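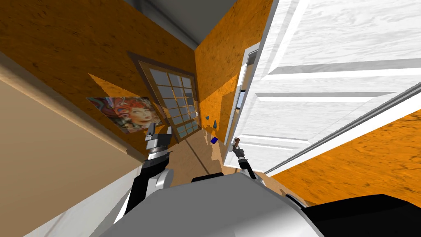

Groen Wall Finish, Burnt Orange

Sold by Akitz in 8-pound tubs. The maker says one tub covers 60 square feet in two coats. We got less than that on bare drywall, so buy a spare if your walls are thirsty.

Groen's sales sheet calls this a "lifetime" finish. We don't know whose lifetime. The written warranty covers peeling only, and it ends the moment you use another company's primer. Read it before you pay.

The color is strong. On a long wall it takes over, and a small sample card won't prepare you for that. Paint a test board and look at it at 7 in the evening with the lights on. 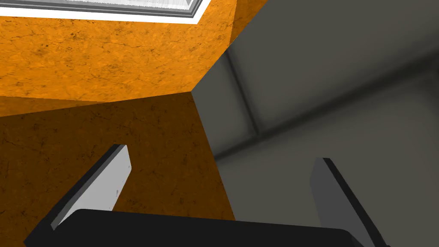 Sanding and cleanup

Use 400 grit between coats. The label says sanding is optional, but our buyer Maya Issa skipped it and had to redo the wall. Water cleans the trowel if you get to it fast.

The Pillance sealer is sold separately. Groen claims it was tested through 1,237 scrub cycles, though the sheet doesn't say with what kind of brush. We would still seal a hallway. For a bedroom, save your money.

Opened tubs can't be returned. New stock is due in October.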